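Speaker notes: Noise in shared offices, and what we did at Grono

Slide 1. Title
Say good morning, say who I am and that I run facilities at Grono. Mention that questions can come at any time. The handout is at the back of the room and has the survey wording on it.

Slide 2. Where we started
We moved into the Detine building in May. It had one large floor, hard flooring and glass on two sides. There were 263 desks. Within a month the most common complaint to my team was noise, ahead of temperature, parking and the elevators put together.
Ask the room: who here has sat on a call and heard someone else's call better than their own? Wait for hands.

Slide 3. What people meant by noise
We sent out a survey and got 412 comments back. People could write more than one. I read them all.
Very few were about loudness. Most were about speech. People can work next to a printer or a fan. They have trouble working next to half of a phone conversation they can follow.
Read the three quotes on the slide. Do not rush these. The second one usually gets a laugh.

Slide 4. Two words that get mixed up
Absorption means sound goes into a soft surface and less of it comes back. Blocking means sound is stopped from getting to the other side.
Foam and fabric absorb. Heavy walls and sealed doors block. A soft panel on a wall will make a room less echoey, but it will do very little for the person in the next room. We spent money before we understood this. Tell the story of the meeting room next to the kitchen.

Slide 5. Things we tried first
Headphones for everyone. People liked them but stopped hearing their coworkers and went back to sending messages to the person beside them.
Quiet hours from 9 to 11. Worked for two weeks. The sales team could not keep to it.
Signs. No effect that I could find.
Skip the plants unless someone asks.

Slide 6. Moving people
This was the cheapest change and it did the most. We put the teams that talk all day together at the far end, near the kitchen. The quiet teams went by the windows. Finance asked to be moved twice and was right both times.
Point out on the floor plan where the main walkway used to run. It went straight through the writers. If you change one thing next week, look at your walkways.

Slide 7. Soft surfaces
We compared products from Sombatkul and Famer. Both were fine. The choice came down to delivery time and whether we could replace the fabric later.
Placement matters more than brand. Start with the surface that sound hits first. In a room with a hard ceiling, look up before you buy anything for the walls.

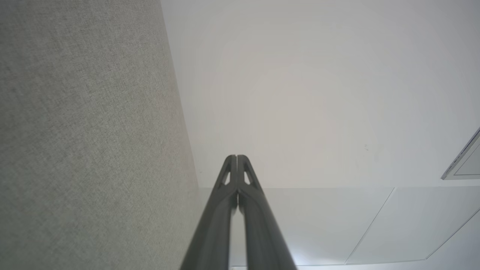

Page last changed: February 2019

Gray fabric and a plain white ceiling will be familiar to most of you. A smooth, hard ceiling sends speech back down to the desks, and a screen between two desks cannot help with that. Ours got hanging panels over the sales area only, and that was enough.

Slide 8. Small rooms
We built 7 phone rooms. They were full from the first day. Put a time limit on the door and a fan inside, and check the door seal before you sign off. Two of ours had a gap at the bottom and had to be redone.

Slide 9. What I would do again
Survey first. Move teams second. Buy last.
Keep the survey the same each year so the answers can be compared.

Slide 10. Questions
Likely ones: cost per desk (see the handout), sound masking (we have not tried it), working from home on call days (managers decide).
Leave the floor plan up during questions.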